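Wednesday, Dondby, 2nd floor

Started 9:40, later than planned. Left gripper dropped off tracking twice during warmup, reseated the cable at the Pacheco hub and it held after that. Re-ran the gripper width calibration on both sides just in case. Numbers in the Atance folder, same sheet as before.

Task for today is two-hand lift and reposition of flat objects on the round table. Target 100 episodes for the week, did the first block before lunch. Protocol same as August: both grippers open, approach, close on opposite sides, lift, turn a bit, set down, release, back to start pose. Anything under 6 seconds gets thrown out, too jerky for the policy last time.

Picture frame is the object for block one. 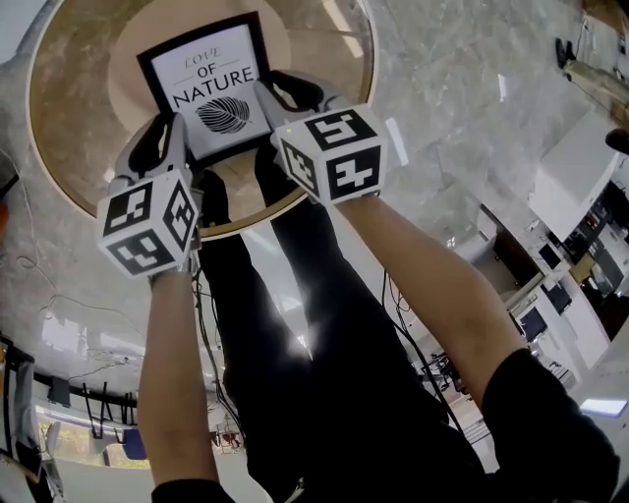
Frame task, both grippers closed on the sides. Head view.

Notes while I remember:

- grip near the middle of the side edges. Too close to the corners and it swings on lift
- keep marker cubes turned up toward the head cam. When I roll the wrists in, the left one goes first and the pose jumps
- floor is shiny, glare between the feet when looking down. Dont know if it matters for training, flag it for Mateo run
- cables on the left side are a pain, need a clip on the sleeve or somthing

Threw out almost 10 episodes, mostly me closing one side early and shoving the frame sideways. Kept the 2 where it slipped and I regripped, tagged "recover". We never have enough of those.

Start pose drifted over the block, I creep toward the table without noticing. Tape on the floor for tomorrow.

Upload to Mateo stalled at lunch, restarted, still going. Check file sizes before wiping the cards!!

Next: same frame, start position varied more, then face down. After that the trays.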